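Notes – what I wish more people watched for at set pieces
Club evening, 35 minutes with questions. Clicker is on the lectern, water on the left.

OPENING

Ask for hands: who gets up to put the kettle on when there's a throw-in? Leave a pause. Most hands will go up, mine used to as well.

Then say it straight. The throw-in is my favorite part of soccer right now and I want you all to leave here loving it too!

Start with Nullinham away at Bollberg in April. Goalless, 60 minutes gone, rain coming in sideways. Nullinham win a throw level with the edge of the box and everyone in the ground expects the long one. Both center backs jog up. The keeper starts shouting. And then it goes short, back to the thrower, low cross, goal. I was on my feet and I don't even support them.

SLIDE 2 – THE DECOY

Play the clip twice. First time, let them follow the ball. Second time, tell them to watch the near post only.
The number 9 makes the same run he'd made for every throw before that one. Three defenders go with him. That's the goal, right there, before the ball has left anyone's hands.
Don't rush this. People gasp on the second viewing and it's lovely.

SLIDE 3 – WHERE THE SPACE IS

A player taking a throw is off the pitch, so the team in possession is a player short on the grass for a second or two. Defenders love this and they crowd in. But crowding in leaves the far side wide open, and a team that can get out in two passes has half a pitch to run into.
Jarier are the ones to mention here. They look like they're in trouble every time, pinned on the touchline, and then – switch, gone.
(If somebody asks about offside: you can't be offside directly from a throw. It always gets a murmur.)

SLIDE 4 – CORNERS, QUICKLY

Short section, 3 minutes at most. I've overrun on this before.
Somogyi's corner with everybody starting in one bunch at the back of the box. Markers can't pick a man until the bunch breaks, and by then the ball is in the air. Show the still, show the header, move on.
Mention that it fell apart completely in their next match. The other side left two players upfield and Somogyi had to keep people home. I love that, the answer was so simple.

SLIDE 5 – TRY IT YOURSELVES

Next match you go to, pick one player who isn't near the ball at every throw and stay with them until play settles. Do it for a half. You'll miss a bit of the action and you'll see a whole other game going on!
Good one for kids too, mine call out the runs before I do.

QUESTIONS

Repeat each one into the mic, the back rows can't hear.
Likely: are long throws boring? No! Have the Bollberg clip ready.
Last slide stays up while people get their coats.
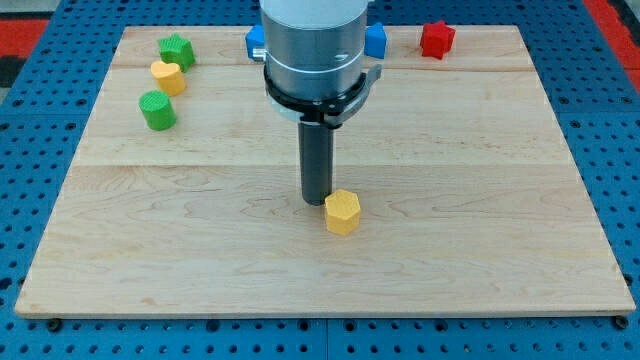 Yellow hexagonal block on a wooden board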